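Pharmacology for Beginners, evening class at Bronutstead
Week 6 handout: how long does a medicine stay in the body?
Tutor: Lorraine Lockwood

Welcome back, everyone, and thank you for bearing with me last week when I ran over (again!). Tonight we come to half-life, a word you'll have met on plenty of leaflets and perhaps skated past, as I did for years.

The half-life is simply the time it takes for the amount of a drug in your blood to fall by half. Suppose we start with 650 mg in the body and the half-life is four hours. Four hours later there are 325 mg left, and four hours after that 162.5 mg — so the amount going out shrinks each time, though the fraction stays the same.
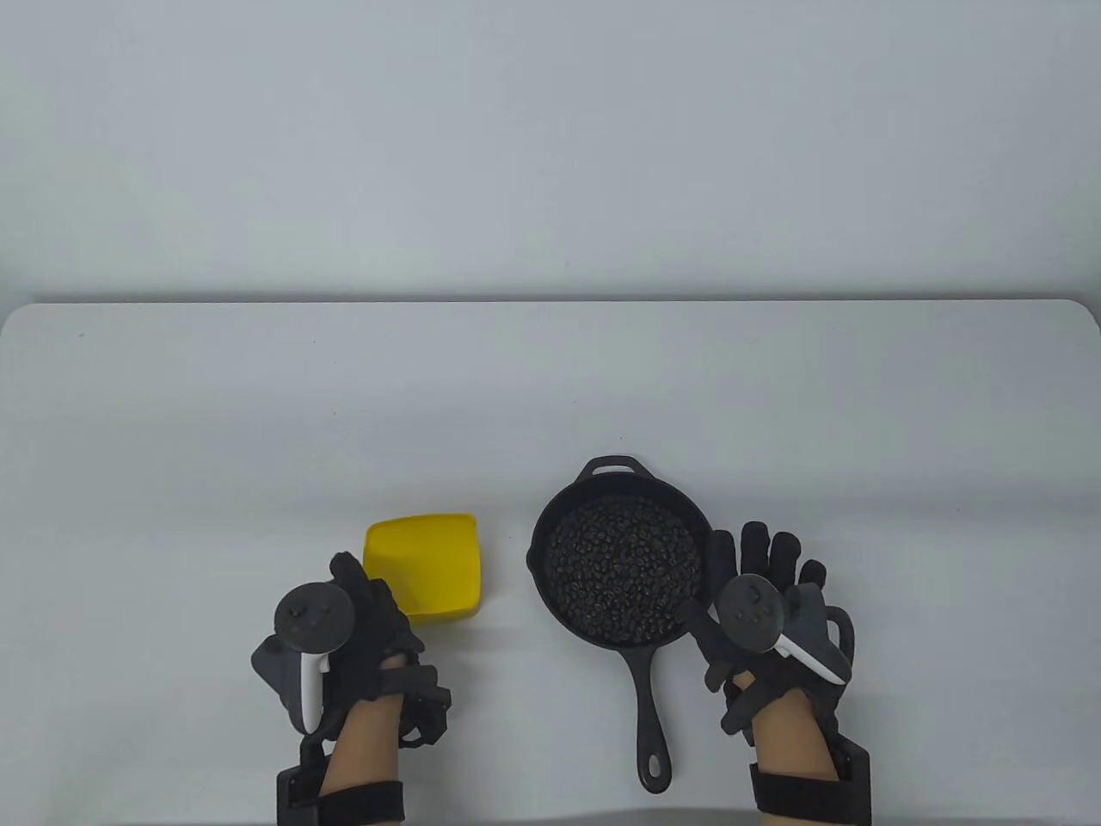
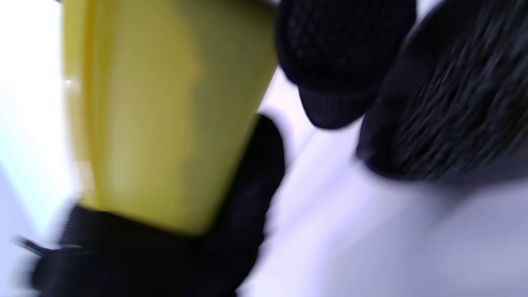 After five half-lives only a thirtieth or so remains, and doctors usually treat that as gone. The same rule works the other way round: a tablet taken regularly needs four or five half-lives to settle at a steady level, and that's why some medicines seem slow to get going.

For next time, please try the sum again with 320 mg and a half-life of six hours, and bring your workings, however messy.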